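Home | About | News | Stockists | Contact

We use cookies, though not the sort you can put on a plate. Accept | Manage preferences

Reading time: 4 minutes

MEDIA RELEASE – FOR USE FROM FEBRUARY

Arkthorpe asks the country to eat off something smaller

Tableware maker Arkthorpe will this month stop making the big dinner plate that has paid most of its bills, and replace it with one your grandmother would recognise. The company has considered the commercial wisdom of this and decided to go ahead anyway.

The new range is called Gesberg, after the street where the firm's first kiln stood and, on one regrettable morning, leaned. It comes in two colours, white and a pale mint green, and it is meant for ordinary meals eaten by ordinary people who own cupboards of an ordinary size.

"Plates have been growing for years and kitchens haven't," said Ludmila Bartoš, Arkthorpe's head of design. "We were getting letters from customers who had to take the cupboard door off. One man had written a poem about it. It wasn't a good poem, but he'd clearly suffered."

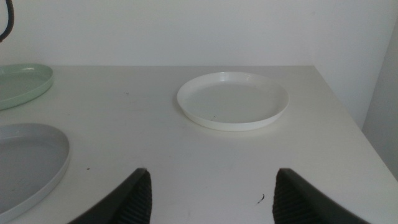
Those letters, 915 of them, are kept in a filing cabinet outside the staff kitchen, and they were the starting point for the whole project. Some complained that the old plate wouldn't fit in the dishwasher without stopping the spray arm. Others said that a sensible serving of sausages and mash looked lost on it, so they added another sausage, and then felt they had been got at. A retired couple asked whether the company had ever met a dish rack.

Arkthorpe had met a dish rack, but only socially. The design team has since bought 40 of them, along with every second-hand kitchen cupboard that would go through the workshop door, and has spent a good part of the past year putting plates away and taking them out again. Staff describe the work as dull. Several have asked to keep doing it.

The shape

Gesberg is a family of round pieces with plain rims and no pattern. The design team did try a pattern. It was a fern, it was much admired, and it was dropped when someone in accounts asked why there was a caterpillar on the side plate.

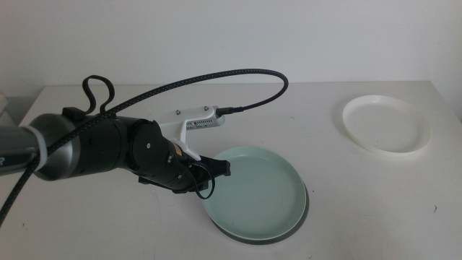
Colour took longer than shape, as it generally does when more than one person is allowed an opinion. White was agreed before morning tea. The second colour went through a mustard, a slate and a brown that was honoured with the working name of Gravy, and the argument was still going when the winter catalogue was due. What settled it was a pale mint-green plate set down on a white tabletop, where the colour is light enough to look calm and still has the manners to show up. Arkthorpe expects it to flatter tomatoes and to do very little for peas.

Both colours are made by the same people and will be sold at the same price. The company sees no reason to charge extra for green.

What happens to the big plate

The outgoing dinner plate, sold for many years under the name Trudier, will be available until stocks run out. There are 3000 left. Arkthorpe suggests them for Christmas ham, for standing pot plants on, and for anyone who has recently moved into a castle. Replacements for chipped Trudier pieces will be offered for two years after that, by which time the company hopes everyone will have come around.

Retail partner Ranasinghe, which has carried Arkthorpe's tableware in its homewares stores for as long as either firm can remember, will stock the full Gesberg range. Its buyers asked only that the boxes be easier to open than last time. They are. The staples have gone, and so has the person who was fond of them – to a very happy retirement, the company would like to make clear.

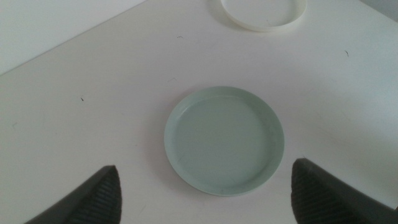
Arkthorpe has also given some thought to what sits between a plate and a bowl, a gap in the cupboard usually filled by whichever saucer has lost its cup. Olives need somewhere to go. So do the last four roast potatoes, a boiled egg in a hurry, and the half lemon that everyone is too decent to throw out. A round, shallow dish in the same pale mint green has been added for these duties, and the design team reports that it is the piece most often borrowed from the sample shelf and least often returned. A note has been put up about this. The note has also been borrowed.

"I'd like people to stop noticing their plates," said Ms Bartoš. "That's a hard thing to put in a brochure, and our marketing people have told me so at some length."
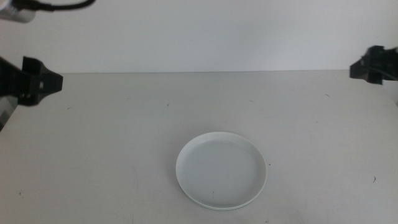
Prices and availability

Gesberg goes on sale in February through Ranasinghe stores and from Arkthorpe's factory shop, which opens at 9 am and closes when the tea runs out. Pieces are sold singly, so that nobody has to buy a full set to replace the one that met the tiles. Customers trading in a Trudier dinner plate at the factory shop will receive a discount on its smaller successor, provided they can get the old one through the door.

Samples may be borrowed for photography. Arkthorpe would like them back, dishes included.

Media enquiries: Ludmila Bartoš, care of the Arkthorpe design office. She prefers the phone.

Sign up to our newsletter for new pieces, seconds sales and the occasional customer poem. You can unsubscribe at any time.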